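Wunderlich Kraft Paper Roll, Dark Brown
Item 394

Heavy paper for covering worktops, wrapping parcels and lining drawers. The same dark brown on both sides, with a matt finish that takes chalk and white pencil well. Made by Wunderlich and stocked at our Prostport warehouse.

Roll length: 30 m
Core: card, open at both ends
Pack size: 2 rolls

Cut with a sharp knife or long scissors. The paper will curl for the first hour after it comes off the roll, so weigh down the corners or leave it flat overnight. Glue and poster paint can be left to dry on it. Do not use with hot pans. 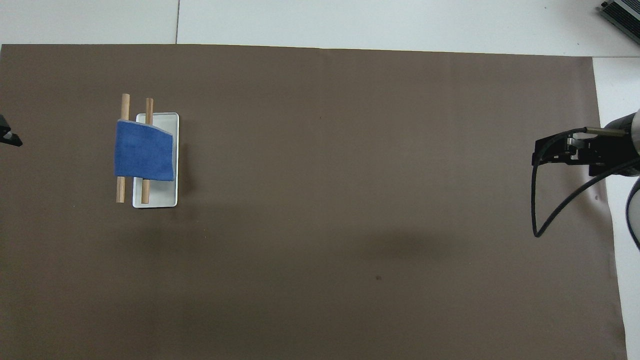 Fits the Skulla wall dispenser, sold separately. Orders placed before 2 pm leave the same day. For quantities over 2,000 rolls please ask for a quote. Unopened packs may be returned.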